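Two weeks with the Clivau table kit

10 August 2020

Since June I wanted to try a two-arm kit, and finally I could book one at Clatton, where they let you use it by the day. The kit is the Clivau, sold by Obura for 1,290 plus shipping. I had it for two weeks and I worked mostly on one task: dishes and a cloth. It sounds easy. It is not.

The arms come on a rail and you need 32 screws to fix everything. The manual is good, but the part on cables is only five lines, and I lost one evening there.
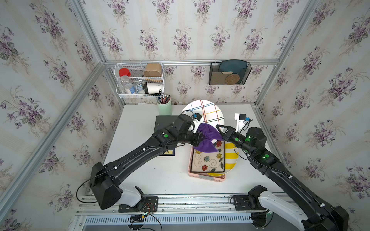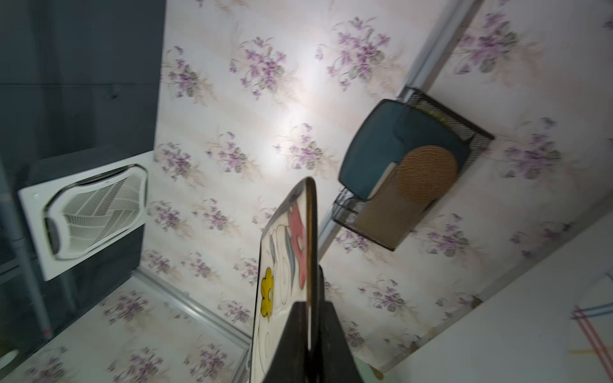
The Clivau during the dish task: both arms with the purple cloth first, then a plate in the gripper.

What I like is the grip. Thin plates are hard for the Busby set I used before, and the Clivau fingers hold them by the edge without much tuning. The cloth is another story — when both arms pull, you must set the force quite low, and the software hides this setting in the third menu.

The wrist cameras are useful, but shiny surfaces give them trouble, so think about your lamps. Support answered me in one day, very politely.

Would I pay the price? For a school or a small lab, yes. For my kitchen table, I will wait for the next version.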